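Posted in: Big Questions for Smallish People
April 15, 2019
By Kiyoshi Yagi

What is a food bank, and why is there no money in it?

A food bank sounds like a place where you hand over a card and a cashier gives you a sausage. It is a bit like that, only without the card, and the sausage is usually in a tin.

Let's start with the word "bank". A bank is somewhere you put things so they can come out again later. Blood banks keep blood. Bottle banks keep bottles, and the smell of bottles. A food bank keeps food that people have given, and passes it on to people who haven't got enough.

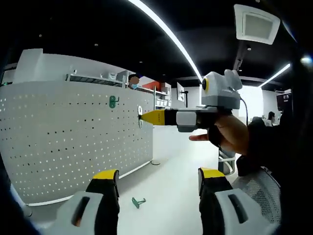
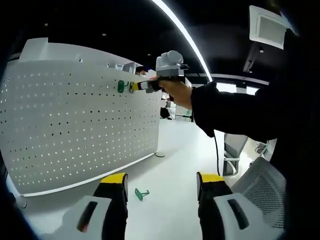 Two hand-held grippers in the first picture, and a green hook on a white pegboard in the second.

Who goes to a food bank?

All sorts of people. Some have jobs and some don't. Some have children, some have grandchildren, some have a very fat cat. You couldn't pick them out in a queue for the bus, and it would be rude to try.

Most families have money coming in and money going out. Money going out is extremely good at its job. There is rent, which is what you pay to live in a home somebody else owns. There is heating, and there are school shoes, which you grow out of on purpose to annoy everyone. If the washing machine breaks in the same week that the hours at work get cut, there may not be enough left for food. Nobody in that family has been silly. Their sums have stopped adding up, and grown-up sums are horrible.

Where does the food come from?

In Gendholm, where I live, there is a food bank called the Hirkidine Pantry. Last July it gave out 751 bags of shopping. People drop tins into a big box by the supermarket doors. Schools collect at harvest time. Shops send things they have too many of, and this explains the month when everybody in Gendholm had chickpeas.

The Pantry likes food that keeps for a long time: pasta, rice, beans, tinned fruit, long-life milk. It also likes toothpaste and nappies, which are not food, however determined your little brother may be.

It does not like a jar of something brown that has been at the back of your cupboard since before you were born. If you wouldn't eat it, don't give it. Check the date on the lid.

How does it work?

At the Pantry you usually need a slip of paper called a voucher. A doctor, a teacher or an advice worker can write one. You take it along, somebody offers you a cup of tea, and you go home with enough food for three days.

Other places do it differently. In Mowat, the next town along, you can walk in and choose from the shelves. Choosing matters more than you might think. Imagine if a stranger picked your dinner every night, and the stranger was very keen on beetroot.

Shouldn't everyone have enough money for food anyway?

Good question. Grown-ups argue about it a lot, often on the radio while you are trying to eat breakfast. Some say wages should be higher. Some say the government should give more help to people who are short of money. Some say rents are the trouble. Quite a few people who run food banks say they would love to shut them, if only they weren't needed.

You are allowed an opinion on this too. You could write to your councillor, who gets fewer letters from children than you'd expect and may well stick yours on the fridge.

A few words to know

Donate: to give something without wanting it back.
Voucher: a piece of paper that says you can have something.
Income: money coming in. See also: never quite enough.
Chickpea: ask anyone in Gendholm.

Comments (4)

tultent_mum: Read this with my daughter, who now wants to donate her beetroot. All of it, for ever.

Graham: We had the chickpeas in Mowat as well. You weren't special.

Class 4 Otters: We liked the bit about the cat. Can you do one about what councillors do all day?

Kiyoshi Yagi: Hello Otters — I asked one. She's still explaining. I'll write it up when she stops.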